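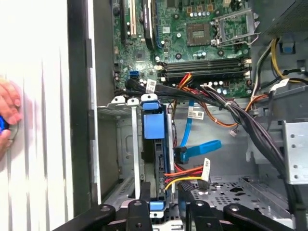 Inside the Desktop: A Gallery from the Dekport Hardware Collection

The Dekport Hardware Collection holds desktop computers, components and workshop papers relating to the repair and reuse of office machines. The greater part of the holdings consists of complete desktop systems received from the Rantala office estate, together with spare parts, cables and a small reference library of printed service manuals.

The gallery on this page is devoted to the interior of the desktop computer. It is intended for visitors preparing to attend a bench session, for teachers bringing groups to the Dasberg workshop, and for members of the public who have not previously had occasion to look beneath the cover of a machine of this kind. The notes below are arranged by component. They may be read in any order, although those new to the subject may prefer to begin with the motherboard.

The motherboard

The green board in the upper part of the open case is the motherboard. Every other part of the computer is connected to it, either directly through a socket or slot or by means of a cable. Its surface carries numerous capacitors and chips. Visitors are asked to hold boards by their edges at all times and to avoid touching the components.

The processor socket

The square socket is empty, and the gold-coloured pin field is exposed. The metal retention bracket has been left open with its lever raised. Pins of this type are easily bent, and a single bent pin may prevent a machine from starting. When a board is to be stored without a processor, the collection fits a plastic cover to the socket wherever one of the correct pattern is available. Covers are kept in the second drawer of the parts cabinet and should be returned there after use.

The memory slots

Four black memory slots lie in parallel below the socket, with small white latches at their ends. Memory modules are notched so that they will enter the slot in one direction only. Where a module does not seat under moderate pressure, it should be withdrawn and the position of the notch checked. The modules held for teaching use are sorted by type and stored in antistatic trays. They are not available for loan.

The expansion slots

Near the edge of the board are two expansion slots, one of them a white-and-black PCI slot and the other longer and black. Slots of this kind allow a machine to be given functions which the motherboard does not itself provide, such as an additional network connection or a separate graphics card. The presence of PCI slots is of some assistance in dating a board, although the older type remained in production for many years alongside its successors and should not be relied upon alone.

The data cables

A bright blue SATA data cable runs down from the area of the motherboard in a flat loop and ends in a black connector. A white label printed with a barcode is attached near its upper end. The collection's practice is to leave labels of this kind in place. They are frequently the only means of matching a cable to a parts list, and a label once removed can seldom be reattached satisfactorily.

A blue SATA port can also be seen on the board. The colour of a port varies between manufacturers and is not a dependable guide to its speed or purpose. Reference should be made to the manual for the board in question.

The power wires and cable bundle

Red, orange and yellow wires cross the grey metal interior, carrying a small white connector. By long-standing convention in desktop power supplies, yellow wires carry twelve volts, red wires five volts and orange wires 3.3 volts. Some manufacturers depart from the convention, and colours should therefore be confirmed before any measurement is recorded on the worksheet.

The thick bundle of black cables sweeps across the case from the board and continues down one side. It too bears a small white barcode label. Bundling keeps cables clear of fans and improves the passage of air. When a machine is dismantled for teaching, the route of each bundle should be sketched on the reverse of the worksheet so that the cables may be returned to their former positions.

The case and drive bays

The lower half of the case is taken up by drive bays, cables and sheet-metal compartments. Beside the opening stands a large white side panel with faint vertical ribs. Ribbing stiffens thin sheet without adding greatly to its weight. The inner edges of pressed metal cases can be sharp, and gloves are provided at each bench for anyone who wishes to wear them. Screws removed from a case should be placed in the numbered dish belonging to that bench.

The collection

The catalogue at present contains 163 entries, of which 46 relate to complete desktop systems. The remainder describe separate boards, drives, power supplies, cables and printed matter. The catalogue may be consulted in the reading room at Dekport or through the Clillosum database, where each record gives the type of object, its source and its present condition. Cataloguing of the loose cables is still in progress, and readers may find that some shelf numbers have yet to be assigned.

Objects made before 2000 are kept in the closed store and are brought out by arrangement. Requests should be submitted on the printed form or by post, quoting the catalogue number in full.

Visiting the workshop

Bench sessions are held at the Dasberg workshop from October to May and begin at 2 pm. Places must be reserved beforehand. Groups are asked to state their number, the ages of those attending and any requirements as to seating or access. Children must be accompanied by an adult throughout.

All machines on the benches are disconnected from the mains supply before a session opens. Visitors should not connect any equipment without the agreement of the member of staff in charge. Food and drink may be taken in the entrance hall only.

Use of images

Images from the gallery may be reproduced without charge for private study and for teaching in schools and colleges. Applications for any other use should be addressed to the collections office at Dekport, giving the title of the proposed publication and the size of the print run. The credit line should read: Dekport Hardware Collection.

Return to gallery index
Catalogue search
Bench session bookings
Contact the collections office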